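28/10/2021, dye bench, back room

Black again. I said in March that I was done with black, and I have the page to prove it, underlined. Then Raghda Khoury came back from the Jadoon clearance with a carrier bag of powdered dye in tins with 1984 on the lids, and here I am with gray fingernails.

The tins say "Firnach Jet." No instructions, or rather there were instructions, on a paper slip that has become one with the powder. I picked out what I could with tweezers and got the words "stir" and "do not." Make of that what you like. I stirred.

Test strips first, all plain cotton, washed in soda the night before and still damp going in:

- Strip A: Firnach, no salt. Came out the color of a wet sidewalk. Rinsed to a dry sidewalk.
- Strip B: Firnach, salt as usual. Better. Nearly black in the pot, navy on the line, purple by the window.
- Strip C: Firnach with salt, plus a spoonful of the Fatum navy left over from the curtains. Black. Annoyingly black. Black from every side.
- Strip D: fell behind the radiator. Will report.

So C is the recipe, and the whole thing hangs on an ingredient I have one inch of. Fatum stopped selling the small tubs and now you have to buy the big one, which would see me through to retirement and possibly through the funeral clothes as well. Raghda says to split it with the Sodurau people. The Sodurau people still have my good thermometer, so relations are cool, though I couldn't tell you by how many degrees.

Pot temperature held well, for what it's worth. I used the jam thermometer. Nobody is to make jam with it.

Second go was on actual clothes, two old cotton shirts out of the rag box, faded to that charcoal you get after enough washes. One went in for 21 minutes and one for 72. The second should have been longer than the first by a sensible amount, but the phone rang and it was my sister. The 21 is streaky under the arms where it floated up like a whale. The 72 is even all over apart from the stitching, which is polyester and has no intention of joining in. Seams on both are now a sort of ghostly mid-gray. I quite like it. Raghda says it looks like a diagram of a shirt.
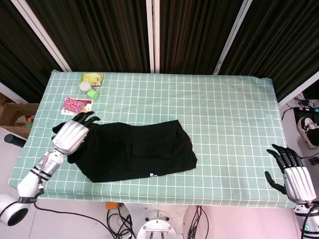 Rinsing took longer than dyeing, as ever. I stopped when the water was the color of weak tea and told myself it was clear. Then I put a white handkerchief in with them for the last rinse and it came out lilac, so that was me told. Back in with hot water and a drop of dish soap, three more changes, and the next handkerchief stayed white enough to blow your nose on in company.

Rub test with a dry cloth: fine. Rub test with a damp cloth: less fine. I would wear the 72 over a dark undershirt on a cool day and I would not sit on anybody's cream sofa in it. Need to try a fixer. There is half a bottle on the top shelf, but the label has been splashed off and the last time I trusted an unlabeled bottle up there it was floor cleaner.

Things I keep writing down and keep not doing:

Weigh the cloth dry. I weighed it damp again. All my proportions for today are therefore proportions of cotton and water, in an unknown marriage.

Stir with the long paddle. The short one puts your sleeve in the pot. My left cuff is now a very successful example of recipe C, wool blend, no salt, immersion time one swear word.

Write the strip letter on the strip in pencil. Marker runs. I now own a strip that may be B or may be an early attempt at E, and I'm not counting it as either.

Sink scrubbed, mostly. The ring around the drain is new but it can stay until somebody complains, and then it was already there.

To do: ask after thermometer, firmly. Price the big Fatum tub. Linen next, if there's enough powder once I've sieved out the instructions. Found strip D with a coat hanger. It's gray, but so is everything back there.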